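2018-12-11
Speaker notes prepared by Mareike Wunderlich

Opening remarks. Thank the Rutbridge Housing Office for hosting. Introduce Henrik Hollmann, who will take questions on leases at the end.

Point one: countertop standards in rental kitchens. The September survey covered 307 units. Repair requests came from almost 13 percent of them, chiefly for stains and worn seals.

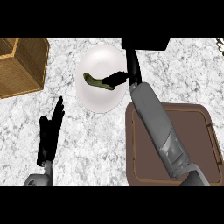 Tenants should receive written care instructions at move-in. Pause here for the Hakell building managers.

Point two: inspections. The office proposes four visits per lease term – notice to be given in writing each time. 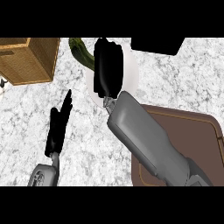
Charges for damage must be listed separately from cleaning fees. Refer the audience to the handout, page 4.

Contact: Rutbridge Housing Office | Copyright 2018 | Back to top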